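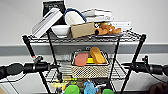

1/ Six weeks without a car: a thread

Well, six weeks and a bit. I sold it just after New Year, and people keep asking me how it's going in the voice you'd use for someone on a juice diet. So I'm putting it all in one place and then I can send everyone the link.

2/ Background for new people. I live in Piltitero, up the hill end, and I work in Belen. By car that was a nice easy run if you left early and a horrible one if you didn't. I never left early.

3/ The car wasn't even bad! It failed on a suspension arm and something to do with the brakes, and the man at the garage did that slow breath in through the teeth. I stood there doing sums on my phone and thought, hang on, what if I just don't.

4/ So now there are two buses in my life. The 192 goes along the river and is quick. The 222 goes through every estate, past the hospital, round the back of the college and, I think, through somebody's garden. They cost the same. The 222 is the one that turns up.

5/ I had a strict plan to catch only the 192. That plan lasted until the first properly wet morning in January, when the 222 pulled up with its heating on and the driver looked at me like, well, are you getting on or not? I got on. I've been a 222 person ever since - mostly.

6/ Things I had wrong: I thought I'd read. I had a whole pile of books lined up for it, big serious ones. I can't read on the 222, it does a sort of sideways lurch at the hospital roundabout and my stomach goes with it. Audiobooks are fine. Looking out of the window is better than either.

7/ You see so much more from the top deck. There's a house on Lysenko Road with a full-size ship's wheel in the upstairs window, and I drove past that house for years and never once looked up. There's also a very smug cat on a garage roof most mornings.

8/ Right, the shopping. Everyone asks about the shopping. I used to do one enormous trolley and fill the boot. Now I buy what I can carry, which has turned me into a person who picks up a tin and weighs it in her hand. Potatoes are a commitment. I've gone off squash completely, the drinking kind, what a stupid heavy thing to lug up a hill.

9/ Cat litter gets delivered. I'm not a saint.

10/ Money, as you'll all ask. I put what I used to spend on petrol and insurance into a separate pot and paid the bus pass out of that. There's a decent bit left over. I'm not giving figures, my mum reads this and she'll want me to get the bathroom done.

11/ The Fumen app, a short review: it says the bus is coming. It says the bus is coming. It says the bus is here. The bus isn't here. It says the bus has gone. Then the bus comes. I still check it every morning like it's going to be different this time.

12/ Somebody replied asking about evenings and yes, evenings are the weak spot. The last 192 leaves Belen before most films have finished. I've seen the first part of a very good Danish thriller and if anyone knows who did it please send me a message, I've got theories about the brother.

13/ Taxis home then, now and again. I was really tight about this to begin with and ended up turning things down, which made me a bit miserable. Then I decided a taxi comes out of the car pot too. Much happier. If you're thinking of doing this, let yourself have the taxi!

14/ Things I miss: singing with the windows up. Having a coat, an umbrella, spare shoes and half a packet of mints always in the same spot. Going to the tip. I did love a trip to the tip.

15/ Things I don't miss: the Belen multi-storey, level three, the pillar. If you know the pillar you know. 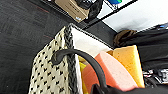
Belen, 10 February 2025

16/ Picking this up again on my lunch break, with a soggy egg sandwich. Thank you for all the replies, I wasn't expecting so many opinions about the 222. Some of you feel very strongly about that hospital roundabout.

17/ A few answers. Yes, I've thought about a bike. Have you seen the hill? I'd be fine going down and then I'd just have to live in Belen.

18/ No, I'm not trying to make anyone feel bad for driving. My sister has small children and lives up a farm track and if she gave up her car I'd worry about her. I've got a stop at the end of my road and no one to get to football practice. It's an easy thing for me to try and it wouldn't be for her.

19/ Yes, you do start to recognise people. I know a woman's entire kitchen refit from the seat behind her. They've delivered the wrong doors. She's been very calm about it on the phone, far calmer than I'd be, and I badly want to know if the right doors come.

20/ Someone asked what you should have before you start. Decent waterproof shoes, I'd put those before everything. A bag that goes on your back and shuts properly. Headphones, and the charger for the headphones, which I leave at home about as often as I bring it. Gloves you can work a phone in.

21/ Also, get the pass on the actual card if you can. My phone died on a 192 and I had to pay cash, in coins, out of the bottom of my bag, with a queue behind me breathing. I was red until the river.

22/ The walk is the bit I'd keep whatever happens. It's only to the stop and back, but it's every day, and I'm sleeping better than I have for ages. It was pitch dark going home when I started and now there's a bit of pink left over the allotments when I get off. Snowdrops by the chapel wall too, loads of them.

23/ Will I get another car? Ask me after the summer timetable comes out. There's talk of the 192 running later at weekends and if that happens I'm sorted. If they cut it, I may be back here looking at adverts for tiny hatchbacks and pretending I never said any of this.

24/ Lunch is over and I've got egg on my sleeve. If you drive the 222 and you're the one who waited for me this morning while I ran with my coat on inside out - thank you, you're a lovely man, and I owe you a bun.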